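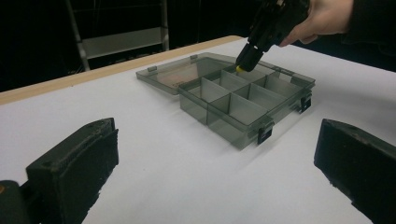

Bead swap is back in Avcombe

Sep 15, 2024

Good news for my fellow bead hoarders — the Avcombe bead swap returns in March! I missed the last one and I'm still sore about it. We're getting the big room at the Istitz Center this time, with space for 200 people, and doors open at 2. Bring whatever you're tired of, sorted by size please, and go home with somebody else's leftovers. Entry is four dollars.
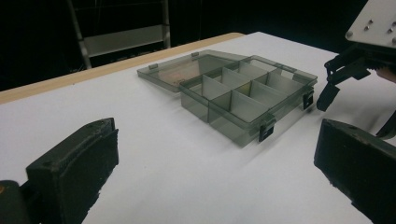
Wilczyńska wrote in to ask that seed beads get their own table again, as the mixed one was chaos. I'm all for it!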